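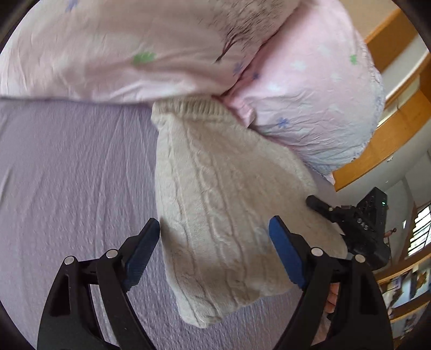
Search the site Go Advanced

Print this page | E-mail to a friend

Why does bread dough grow?

Kitchen questions for young cooks, by Maj-Britt Tveit

Have you ever put a small ball of dough in a bowl, gone away to play, and come back to find a big one? Many children ask me who put more dough in the bowl. There is the same amount of flour and the same amount of water as before. What is new is the gas inside.

The gas is made by yeast. Yeast is alive, but it is not an animal and not a plant. It belongs to the same big family as mushrooms, and that family is called fungi. One piece of yeast is so small that you need a microscope to see it. The dry yeast you buy in a packet looks like tiny brown grains, and in every grain there are very many yeasts sleeping together.

What does yeast eat?

Yeast likes sugar. You can put a little sugar in the dough, but you don't have to. Flour is mostly starch, and in the wet dough some of the starch is slowly changed to sugar. When the yeast eats the sugar, it gives out a gas with a long name, carbon dioxide. It is the same gas that makes the bubbles in fizzy drinks.

Why does the gas not fly away?

Now we must talk about kneading, which means to push, fold and turn the dough with your hands. Wheat flour has proteins in it. When they get wet they join together and make something stretchy, called gluten. Think of a balloon. The gas from the yeast blows up thousands of little gluten balloons inside the dough, and so the whole dough becomes bigger.

My neighbour Gudrun Løken baked every Thursday when I was small, in our village Drovholm, and she let me do the kneading. I stopped much too early each time. "It is still rough like a road," she said, and I had to go on until the dough was smooth. My arms were very tired, but the rolls were good.

Warm, but not hot

Yeast works slowly in the cold. In the fridge a dough can need the whole night to grow. In a warm kitchen it can be ready in one hour. But be careful with the water! Very hot water kills the yeast, and then the dough stays small whatever you do. Put a clean finger in the water. It should feel nearly like nothing, not cold and not hot.

In February my kitchen is chilly, so I let the dough stand longer. The clock is not so important. Look at the dough instead.

Try it yourself: the balloon test

You need an empty small bottle, a balloon, one packet of dry yeast, two spoons of sugar and some lukewarm water.

1. Ask a grown-up to help you.
2. Pour water in the bottle until it is one third full.
3. Add the sugar and the yeast, and shake gently.
4. Pull the balloon over the top of the bottle.
5. Wait 30 minutes, and look now and then.

The balloon should stand up and begin to fill. If it hangs down, your yeast may be too old, or the water was too hot.

What happens in the oven?

First the yeast works extra fast, and the gas gets bigger from the heat. The dough makes one last jump upwards. Then it becomes too hot, and the yeast dies. The dough sets around the bubbles and they stay there as holes. Cut a slice of bread and look for them.

Small words to remember

Yeast: a tiny living thing that makes gas from sugar.
Gluten: the stretchy stuff in wheat dough.
Knead: to work the dough with your hands. You don't say the k.

Next time: why do onions make us cry?

Get our newsletter for young cooks. Enter your e-mail address. Sign up

This website uses cookies to remember your settings. Accept | Read more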